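Stop throwing out the boring half of the demo

I've been chewing on the Candow paper since Wednesday, and I think most people are arguing about the wrong number. Everybody wants to talk about the 550 clips of people doing kitchen stuff from a head-mounted view. Fine, 550 is nice. What got me was a little table near the back where Neville Parsons and his group trained the same policy twice, once on full clips and once on clips trimmed down to "the action."

The trimmed set lost. It lost pretty badly too! The arm could still reach and still grab, but it went to pieces on anything where one hand has to keep something still while the other one works.
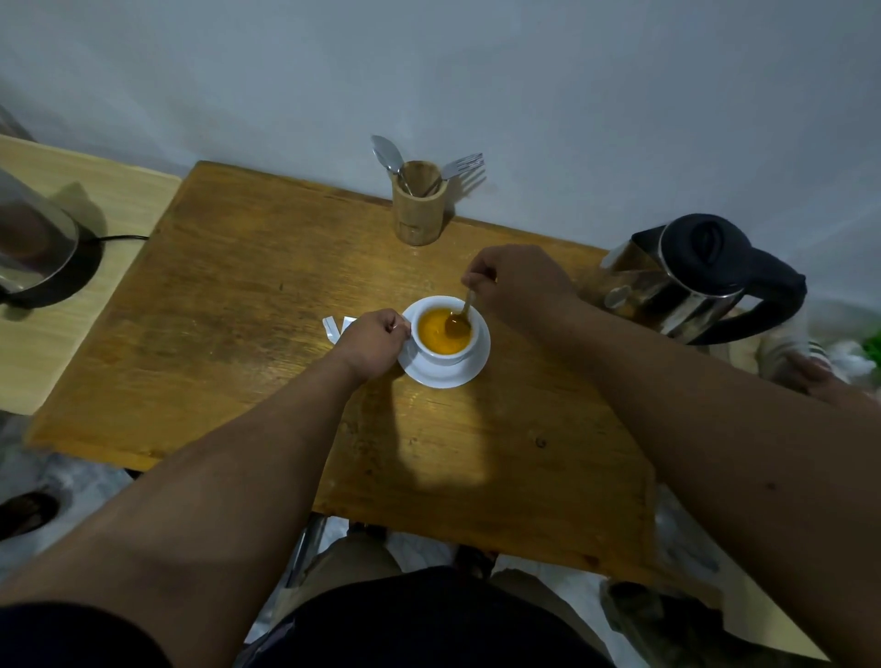 My beef with trimming is that somebody has to decide what counts as the action, and that somebody usually picks the busy hand. Take stirring tea. A labeler in a hurry marks the hand with the spoon and moves on, and the left hand, which is holding the rim and side of the cup, gets no label at all. Same with the torn bits of paper by the saucer. If those are sugar sachets, they're a pretty good hint about which step of the job you're on, and a tight crop throws them away (along with the kettle, the cutlery holder and everything else a person works around without thinking).

Roscoe Schumacher told me over lunch that I'm being romantic about clutter, and that extra pixels are just extra ways for a model to learn the wrong thing. He's got a point. We had a policy at Flallholm back in August that fell in love with a particular tablecloth and wouldn't do a thing without it. But that was 300 clips from one room. The cure for that is more rooms! Cropping the room out just hides the problem until you move the arm.

So here's what I'd like to see: label both hands, always, even when one of them is "only" holding. Keep the seconds before and after. And please, report the two-handed tasks on their own line, so I don't have to dig them out of an appendix at midnight with a calculator.

Will it cost more? Sure. I'd still take 273 clips done that way over twice as many trimmed ones, and I'll happily eat my words if Parsons runs it and I'm wrong.

12 comments | 365 shares

Related posts
Why our gripper hates saucers
Cameron Harawira on labeling without losing your mind
What Drelcombe got right about small datasets

Contact | © Everett Mbeki | Back to top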